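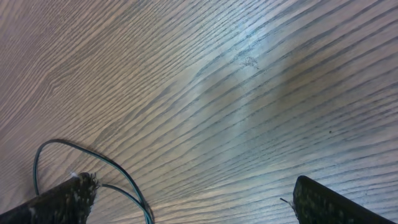 Kekeli Asante
Gripper trials lead, Zovstead

Hi all, July update. Short one, I promise!

We're into the wear part of the comparison now, and the padding is where most of my attention has gone. You can see how ragged the left fingertip has gotten, with pale threads sticking out all over the end, and there's a stray one on the right finger too. The Clinelari pads have done 43 runs so far. I'd still call the grip good on cables (the thin dark green one is my favorite test piece, it's slippery and it hates staying put), but I don't love loose fibers that close to the wrist camera.

Speaking of the camera, glare off the wood-grain top is still bugging me. It washes out a big patch right where I want to find the cable. I've tried 2 exposure settings and like the darker one better — still not great. A matte mat is on order from Prikosville.

The Bittencourt fingers go on next. They get the same cable, the same starting poses and the same controller, so the numbers should line up nicely with what we have.

Money is fine. The one thing I'd ask for is 6 spare pad sets, so I can swap them before they get this fuzzy. Could you let me know by the end of the month?

Kekeli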